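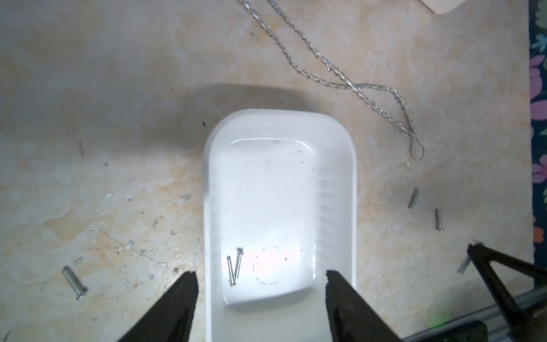
1/ Hilo sobre cómo monté por fin la estantería Grekar que llevaba desde noviembre metida en su caja. 🧵

2/ Lo primero: vaciad la caja entera antes de tocar nada. Yo me puse a atornillar a lo loco y a la media hora tenía un lateral del revés. Precioso todo, las instrucciones son 27 páginas de dibujitos y ni una sola palabra!!

3/ Mi amiga Maya (Hijazi, la que os recomendó el pegamento) me dijo por teléfono: "pon cada tipo de tornillo en un recipiente y no los mezcles". Ella ha montado tres cocinas, así que a callar y a obedecer.

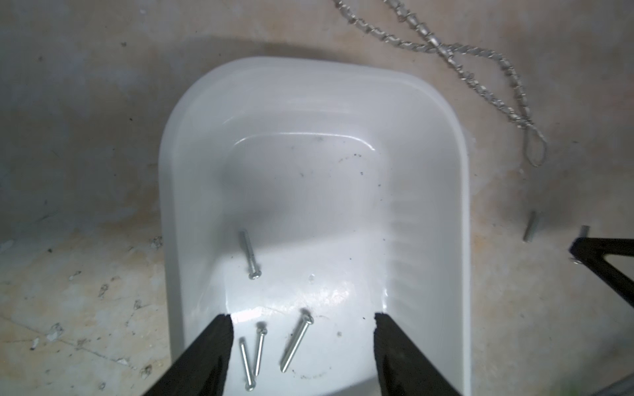 4/ Los tornillos pequeños, en bandeja. Los míos vivían en un bote de garbanzos con pilas gastadas y una llave que no abre nada (me niego a tirarla, algún día aparecerá la puerta).

5/ Medid la pared!! La mía tiene un hueco de 242 cm y yo había comprado a ojo. Cabe, pero el rodapié sobresale y tuve que separar el mueble un dedo. Ahora se me caen los lápices por detrás, el gato encantado.

6/ No apretéis del todo hasta el final. Dejadlo flojo, cuadrad las baldas con un nivel y luego ya apretáis. La balda de arriba la tuve que repetir por lista.

7/ Y ancladla a la pared, por favor, sobre todo si tenéis críos. El anclaje no viene en la caja, yo lo compré en la ferretería de Rogério el lunes y me costó 5 euros.

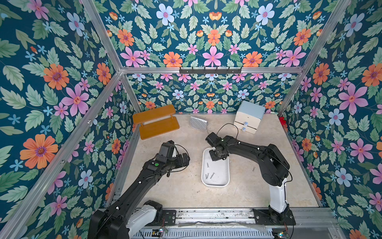

Bandeja con cuatro tornillos y otro suelto en la mesa.

8/ Total, una tarde entera y una ampolla. Mañana subo los libros, que Livia me ha pedido ordenarlos por colores y estamos negociando.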